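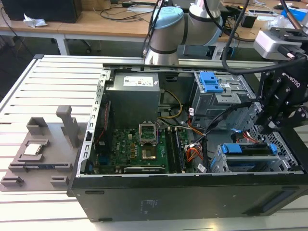 Swapping the processor in an old Dell tower, quick version. Power off, pull the mains lead, hold the power button in for 10 seconds. Lay the case on its side and take the panel off. The cooler comes off next, twist it gently, don't yank. Then unhook the little lever and lift the silver bracket till it stands right up like in mine. You'll see the gold contacts in the socket. Do NOT touch them, not even to blow dust off.

Old chip out – hold it by the edges. New chip in, line up the notches, let it drop under its own weight. No pushing. If it rocks its in wrong, lift and try again.

Bracket down, lever down. The lever feels stiff, that's normal. Wipe the cooler clean, fresh paste, a blob the size of a pea. Screws in a cross pattern, a bit at a time.

Check the fan is pluged back in before you close up. İlker Yüksel forgot his and got a warning on every start. Keep cables away from the fan blades too.

First boot can be slow – give it 3 minutes before you panic. Then go into setup and see that the new chip is listed.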